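Two fingertips, one green table, way too much candy

So the long, skinny fingertips finally got their turn on Thursday, and I have opinions. If you've been following along you know I've been going back and forth between two sets for our gripper. There are the Jakab tips, wide with a soft rubbery pad, and then the Kilix ones, narrow and tapered and pretty unforgiving if you come down in the wrong spot. I'd been putting off the Kilix set for weeks because I bent a mounting screw the first time I put them on and didn't feel like admitting it to anyone. (Hi, Humaira. It was me.)

The task is candy. I know, it's February, the Halloween stuff should be in a box somewhere. But candy wrappers are just about the meanest thing I can put in front of a gripper. They're thin and shiny, they crumple, they slide, and the same packet looks completely different depending on how it lands. Boxes and blocks taught me almost nothing about fingertips. One afternoon of wrappers and I had three pages of notes and a sore neck.

I drive the arm by hand for these, watching the wrist camera most of the time, and this is pretty much my whole world while I'm lining up on something:
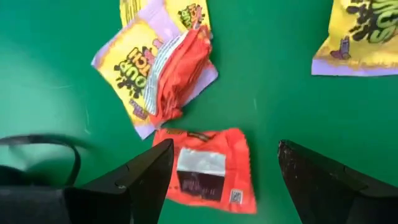
Wrist camera view, Reese's wrapper between the fingers, Sour Patch waiting its turn.

What I like about the narrow tips is that I can see past them! With the Jakab pads on, the last little bit of every approach was guesswork, since the pads hid the very edge I was trying to grab. The black tapered ones leave me a nice gap to look through, and a flat wrapper stays in sight right up until I close. That alone made me faster. I got through 131 attempts before lunch, and with the wide pads I don't think I ever broke a hundred in a morning.

What I don't like is how picky they are about height. Come in a hair too high and they close on nothing, a hair too low and they scrape the table. I ended up creeping down the last stretch at a crawl, which got old. The wide pads don't care nearly as much. You can sort of smoosh them down and they'll pinch up whatever is under there, like a kid picking up a cookie with mittens on.

Crumpled stuff was easier with both sets, no surprise. If a wrapper has a ridge or a fold standing up, you've got something to pinch. Flat and smooth is where it gets ugly, and I found myself going for corners and crimped ends over and over. Humaira Shaikh, who shares the bench with me, kept telling me to come in across the short side. I kept ignoring her. Then I tried it and she was right, so now I have to hear about that.

The second camera, the one that stays put and looks across the table, has been the bigger argument between us. She wanted to pull it and put the money toward a better controller (the Pilthorpe one with the nice thumb triggers, 245 dollars, and yes, I looked it up too). I wanted to keep it. From the wrist you lose all sense of how high you are once there's something in the fingers, and you have no idea what's coming up beside you until you've bumped it.

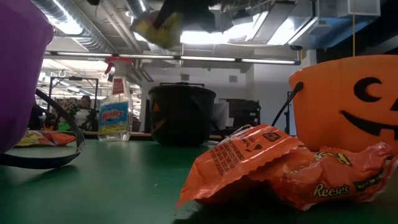 I tried a batch with that side view covered on my monitor, just to be fair to her, and my nerves were shot after twenty minutes. Anything tall on the table turned into a guess. A bucket handle is the worst, all loop and no bulk, and easy to hook with a fingertip if you swing sideways without thinking. With the side view back up I relaxed right away. So the camera stays, and we're both still using the old controller with the sticky left stick.

I also switched the arm over to the Evthorpe speed settings, which cap everything lower than I'm used to. I hated it for the first hour and then stopped noticing.

For now the Kilix tips are staying on through March. I want roughly 500 more tries with them on flat wrappers before I decide anything, and I've got a strip of thin grip tape I'd like to stick on the inside faces to see if that helps with the slippery ones. If anybody has done this and found a tape that doesn't leave gunk behind, please leave a comment. I'm tired of scrubbing fingertips with my thumbnail.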